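Can a machine clear the table yet?
Household Machines board, 14 replies, showing the latest

plumhollow wrote:
I keep going back and forth on this, so bear with me. My sister-in-law swears that in a few years we'll all have something in the kitchen that sets out supper and puts it all away again. I'd love that, I really would! But I spent 20 years running a church hall kitchen, and silverware is the fussiest stuff there is. It's thin, it's shiny, it slides under things, and you have to get hold of it before you can do anything with it.

ovenmitt78 wrote:
Plum, I think you're selling them short. The shop where I work, over in Plustthorpe, has had an arm loading parts since October and it hardly ever drops one. A fork is just a part with a funny shape. Look at the kind of work people are doing with hand-held grippers now, place setting and all:
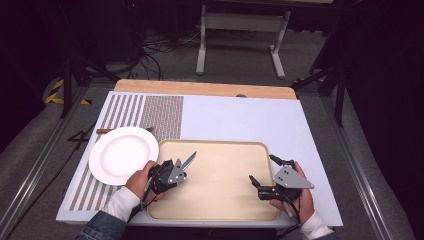
Knife in the left gripper, over the tray. Plate still on the mat.

If a person can manage a small knife with jaws like those and no fingertips, then the hardware is good enough. What's left is teaching it, and I'd bet on that getting done.

plumhollow wrote:
Well, that's a nice clear picture, thank you, but there's a person's hands on both of those grippers, dear! The brains are still ours. And look at the other utensil, the one with the brown handle, partly tucked under the plate. That's my whole argument lying right there on the mat.

Au_in_the_attic wrote:
I'm somewhere between you two. I'd trust a machine with one knife and a tray. I wouldn't trust it with my mother's table after a holiday dinner (gravy, crumpled napkins, somebody's glasses). The arm at the shop gets the same part in the same spot all day long, and my kitchen has never once looked the same twice.

ovenmitt78 wrote:
Fair enough on the gravy. I'd still pay for one that only did the silverware, though.

plumhollow wrote:
Oh, so would I. Send it to my house first and I'll put the kettle on.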